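Home | A–Z | Household | Textiles | Random article

Salt soaking (laundry)

Salt soaking is the household practice of leaving new or brightly colored clothes in salted water before the first wash, in the belief that the salt will "set" the dye and stop it from running. The advice appears in cleaning columns, on craft sites and in family lore across many countries. Evidence that it does what is claimed is thin, and what is known about how fabric dyes work suggests that it mostly does not.

Method

Instructions vary so widely that it is hard to speak of one method. Some call for a spoonful of table salt in a sink of cold water, others for a full cup in a bucket, and a few insist on sea salt or rock salt without saying what difference it would make. Soaking times run from a few minutes to overnight. White vinegar is often added. Most versions end with a rinse in cold water, and many tell the reader to repeat the soak until the water stays clear – an instruction that would seem to work with or without salt.

Origin of the claim

The idea probably comes from dyeing itself. Salt is used in large amounts in the dye bath when cotton is colored with direct or reactive dyes, where it helps move dye out of the water and onto the fiber. The step takes place while the cloth is being dyed. With reactive dyes, the lasting bond depends on an alkali, usually soda ash, and salt alone does not produce it. Vinegar has a similar history, being useful with acid dyes on wool, silk and nylon but of little help on cotton.

A second line of descent is often given, through the dye town of Prirnska, whose dyers are said to have soaked finished cloth in brine before selling it. The story is repeated with great confidence and no source. The one printed version that can be traced, a household handbook sold under the Gittins name, gives the soak as a cure for "doubtful colors" and offers no account of where it came from. Later writers seem to have supplied the dyers themselves.

Testing

Few tests have been published, and none is very good. The most quoted is the Galten trial, in which 73 cotton pieces were soaked in salt water and then washed with white cloth. Only 11 left a visible stain, a result still passed around as proof. The trial had no comparison group soaked in plain water, so it cannot show that salt had any part in it. It also did not record how many of the pieces had been washed before.

A reader survey run by the makers of Rustorel, a laundry additive containing salt, drew 266 replies, most of them favorable. The people who replied had all bought the product. They were asked whether their colors had "stayed bright," which is a matter of opinion and a different question from whether dye had come out in the water.

Why it may seem to work

Clothes that bleed usually do so because loose dye was left on the fiber after manufacture. Any soak followed by a rinse will carry some of it away, and the next wash will then look cleaner. Cold water also slows the loss of many dyes. A person who salts a bucket of cold water, rinses well and sees less color the second time has seen something real, but has no way to credit the salt. Many modern garments would not have run in the first place.

Risks

Harm is unlikely. Salt left in the fabric can feel stiff, and salt water should be kept off metal snaps and buckles. The larger risk is misplaced trust, when a soaked garment is put in with whites on the strength of the treatment.

Alternatives

Washing a new dark or bright item by itself, in cold water, for the first 3 washes is duller advice and better supported.
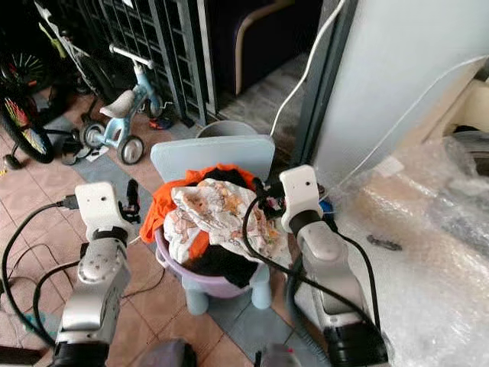 Laundry heaped in a lavender plastic container

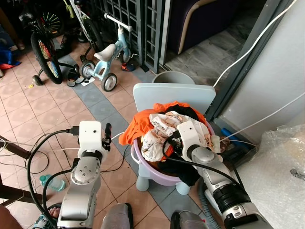 Commercial dye fixatives made for cotton are another matter, and some do reduce bleeding from direct dyes, though the label should be checked against the fiber. Dye-catching sheets take up loose color from the water but do nothing for the garment that is losing it. A simple check is to press a damp white cloth against an inside seam. If color comes off, the item should be washed alone, whatever it has been soaked in.

See also: Colorfastness; Mordant; Vinegar in cleaning

Filed under: Household beliefs, Laundry, Dyes

Print this article | E-mail this article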